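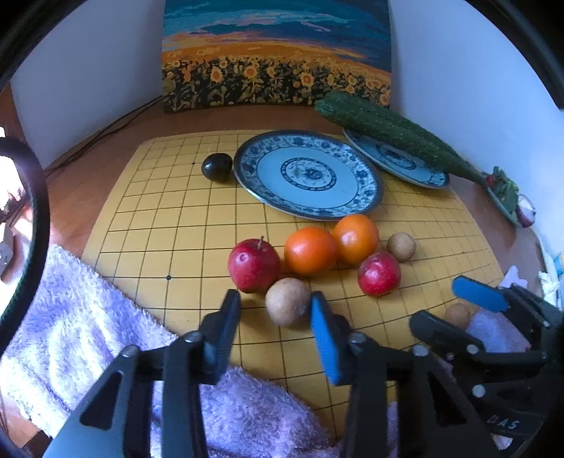 Ticket 3812
Product: Stillelwood fruit set, bought through Trametti
Opened by: Kusum Gautam
Status: reopened

Kusum Gautam, Sunday, 9:40 am
Second time I'm writing. The listing says the pieces are "matched to life size." My two oranges are different sizes and so are my two red apples. The little round brown ones could be anything. Longans? The packing slip just says "small fruit." I have them all out on the yellow grid board with the avocado, in front of the blue and white plates. The big orange makes the small apple look silly.

Ecaterina Voicu, support
Thank you for your patience. Some variation in size is normal. Could you try placing the larger pieces toward the back?

Kusum Gautam
I don't see how moving an orange changes how big it is. I did try it. Still two sizes. Is the variation on purpose, or did someone mix up two sets? Those are different answers and I'd like to know which one I'm getting.

Ecaterina Voicu, support
I checked with the warehouse. The standard and large sets were both packed in March, and a mix-up is possible. Please measure the widest part of each orange and send us the numbers.

Kusum Gautam
Will do tonight. "Possible" is doing a lot of work there. The cucumber can stay whatever you decide, it looks fine across the back plate. If this ends in a 10 percent coupon I'm going to ask for the refund instead.

Status: waiting on customer measurements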